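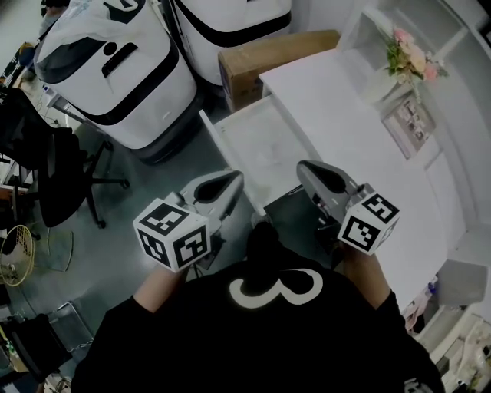
Brillia Tenants Group Questions Claims Behind "Skellel" Water Savings Program

The Brillia Tenants Group today asked Gultberg, the company that manages the Macedo apartment buildings, to show its work. In July, Gultberg told residents that its new Skellel billing plan would "reward careful households" and cut water use across all 94 apartments. So far, residents have seen a brochure, a logo and higher bills.

Under the plan, water is no longer part of the rent. Each household gets a monthly bill based on a formula that takes in floor space, the number of people on the lease and something called a "shared comfort factor." The apartments do not have their own meters. There is one meter for each building, as there has been since the place opened.

"I would love to be rewarded for being careful," said Marlene Toledo, who chairs the group. "I just want to know how they can tell. If I take a short shower and the family upstairs fills a bathtub, the formula gives us both the same pat on the back."

The brochure says the plan saved 3,504 gallons in its first month. Gultberg has not said what that number was measured against, or whether it counts the 8 apartments that were empty at the time. The group asked for the meter readings twice in writing. The first letter got a thank-you note. The second got another copy of the brochure.

Adalberto Sales, a retired bookkeeper who has lived in the Macedo buildings for years, went through bills that neighbors agreed to share with him. He found that most had gone up, and that two apartments of the same size on the same floor were charged different amounts.

"Maybe there is a good reason for it," Sales said. "I have asked for one. A formula you can't check is just a price with extra steps."

The group does not object to paying for water, or to saving it. Several members have reported leaking toilets and a laundry room faucet that will not shut off all the way - repairs that would save water with no formula at all. Those requests are still open.

The Brillia Tenants Group is asking Gultberg to:

- release the building meter readings for the year before the plan began
- publish the full formula, including the "shared comfort factor"
- fix reported leaks before sending out another bill
- hold a meeting in the evening, when people who work can come

About 100 residents have signed a letter backing these requests. Gultberg has said it "values the conversation." The group looks forward to having one.

Contact: Marlene Toledo, Brillia Tenants Group | © Brillia Tenants Group. All rights reserved. | Back to top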